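Holtato Bench Arm, review after 24 days
Rating: 4 of 5

We bought this arm for our small kitchen test room. The budget was 1535 dollars for everything, and the arm and gripper left us 900 for the rest.

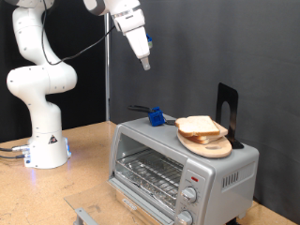
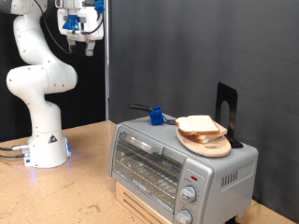
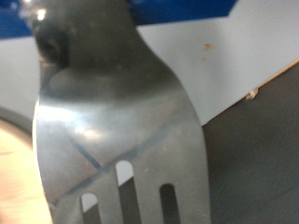
Arm with toaster oven and bread (first two), slotted spatula up close (third).

Good: it is quiet and the setup is easy. Less good: the Wuvine cables cost extra, and the price list does not say it. Please plan also for 2 spare fingertips.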